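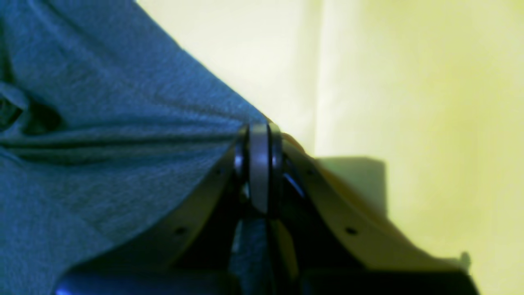 Annatjie Tshabalala
Home Video Editor, Valtow Film Pages

Wed 23 January

How to catalogue a disc collection without giving up halfway

My shelves hold 600 films on DVD and Blu-ray, plus box sets. I bought the same Japanese thriller twice in one September, and that was when I started keeping a proper list. The method below took me six evenings. It works with a spreadsheet or with a cataloguing program. I use Binder, but the steps are the same in anything that lets you add your own columns.

What you need

A computer or tablet
A spreadsheet or cataloguing program
A pencil and some sticky labels
A clear table or a stretch of floor

Step 1: Decide what counts as one entry

Do this before you type anything. A box set of five films can be one entry or five, and changing your mind later means redoing the lot. I give every film its own line and put the name of the set in a separate column. Short films and documentaries that come as extras go in the notes.

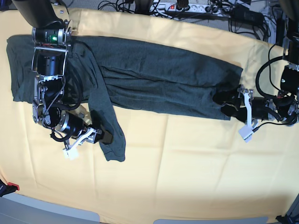
Step 2: Set up your columns

Keep it short. Mine are title, original title, director, year, format, region, label, set and shelf. Add spine number if you collect a label that uses them. Leave out running time and cast, as you can look those up in seconds.

Put the year of first release in the year column, and the year of the disc in the notes if you care about it. Mixing the two makes sorting useless.

Step 3: Work one shelf at a time

Take down a single shelf, enter it, put it back, and stick a small label on the edge with its letter. Stop at the end of a shelf and never in the middle of one. If your program can scan barcodes, scan the whole shelf first and then check the results against the cases.

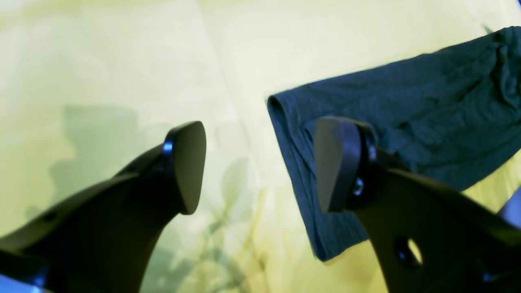

Check the region and the label with particular care. Barcode lookups often bring up the wrong edition, above all where a film has been reissued with a new transfer under the same cover. The small print on the back of the case is the thing to go by.

Open each case as you go. I found 11 empty ones in my first evening, and most of the missing discs were in the case of whatever I had watched next.

Step 4: Agree on titles

Pick one rule for foreign films and stick to it. I file under the English title printed on the spine and keep the original in its own column. Articles go at the end, so "The" never fills a whole shelf. For series, add a number after the title - "Cho 2", for instance - so that sequels sort in order.
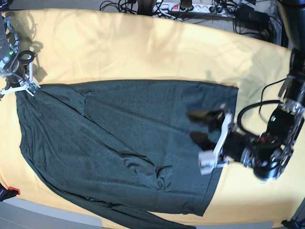
Accents are worth typing properly in the original title column, but leave them off in the main one. Some programs sort accented letters after Z, and a film can look as if it has vanished.

Step 5: Back it up

Export the list as a CSV file and save it in two places. Mine has 216 directors in it and I don't want to type them again. Email a copy to yourself, and keep one on your phone for when you are in a shop.

Step 6: Add new discs straight away

New purchases stay on top of the player until they are entered. I don't take the wrapping off before then. Loans get a date and the borrower's name in the notes, and I delete both when the disc comes back.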